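About Flevau

Flevau is a small cloth and folding workshop in Fornstead, and we have been happily up to our elbows in other people's linen for six years. We wash it, mend it, press it and fold it, and we teach anyone who wants to learn how to do the same at home. If you have ever wrestled with a fitted sheet and lost, you are very welcome here!

It began with Karine Charbonneau and a cupboard. Karine had inherited her aunt's linen — tablecloths, pillowcases, tea towels, the lot — and when she unpacked it all she found that every piece had been folded in the same way, to the same width, so that the whole lot sat on the shelf like books. She spent a winter working out how it had been done. By December she was showing her neighbours, and the neighbours were bringing their own bundles round. Genivaldo Toledo came to one of those evenings with a bag of napkins from the café he was running in Trevley, stayed until nearly midnight, and the two of them have worked together ever since.

We opened our doors properly on April 22, 2019, with one room, two irons and a kettle. The kettle is still going. Both irons have been replaced, one of them twice.

What we do

Most of our week goes on household cloth: napkins, table linen, bedding, muslins, handkerchiefs, dusters. People leave it with us in the morning and pick it up folded and bundled. We look after linen for cafés and guest houses as well, and last year we folded 1,399 tablecloths for them, which Genivaldo has written on the wall in pencil next to the year before's 1,177. He is very proud of that wall.

We love thin cloth best of all. A thick towel will forgive you almost anything, but something soft and light shows every wandering corner, and there is real pleasure in getting it to lie square. Pale colours are lovely to work with too. Our beginners usually start with a plain cloth on a bare table, folded and opened and folded again until their hands know the way. 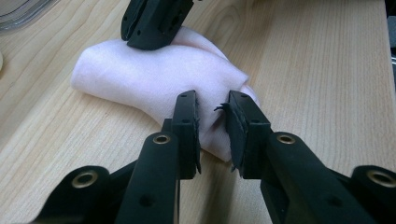
The Saturday-feeling sessions

That's what our regulars call the classes, whatever day they fall on, and the name has stuck. Each one takes six people and lasts a morning. You bring a few things from home (clean, please, but don't bother ironing them) and we go through halves and thirds, how to find the straight grain, what to do with a hem that has pulled, and how to stack so that you can take one out without bringing the rest down on your head. There is cake, usually Karine's ginger one.

We have had students setting up their first flat, a retired baker who folded faster than either of us, and a whole family who wanted to sort out their airing cupboard and ended up doing their grandmother's as well. Children are welcome if they come with a grown-up. They tend to be very good at it.

The Li fold is the one people ask for by name. It is Karine's version of her aunt's method, in thirds and then thirds again with the hem tucked to the inside, and it works on nearly anything with four corners. We print it on a card and you can take one away for nothing.

Our tables

You do need a decent surface. We tried folding on a counter, on an ironing board and for one bad fortnight on the floor, and nothing came close to a proper wooden table at the right height. We like light wood in particular. It is kind to the eyes over a long morning, and you can spot a stray thread on it straight away.
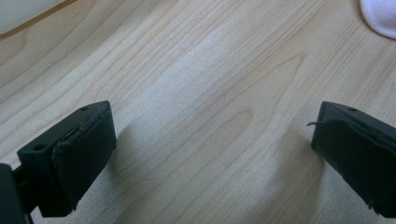

Genivaldo wipes everything down before a class and again after it, and he is strict about mugs. Tea lives on the windowsill. He will tell you this himself, cheerfully, and more than once.

Visiting us

Come and have a look! We are up the side lane behind the old corn shop in Fornstead, green door, ring twice as the bell is temperamental. Parking is easiest at the Trevley end, from where it is a short walk down the hill. You can drop linen off without booking, but classes do fill up, so ring or write to us first and tell us what sort of cloth you would like to work on.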